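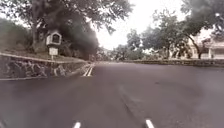

The away match at Nurnik finished 2-2, and our team can be pleased with one point from such a difficult ground. Drostier scored first after a free kick, but we equalised before half-time and went in front in the 28th minute of the second half. Their late goal was a pity - our defence had cleared the ball two times already. For supporters who travel by car to the return match at Hinojosa, please remember that the stadium lies outside the town. You come to it by a wide asphalt road with white dashed lane markings, which curves gently to the right, and the car park entrance is after the bend.

The ground has place for 2000 spectators, and 122 seats are kept for our members. Tickets are sold at the Vomeck sports shop until August 18, 2025. Please bring your membership card with you. Children under six do not need a ticket, but they must sit with an adult.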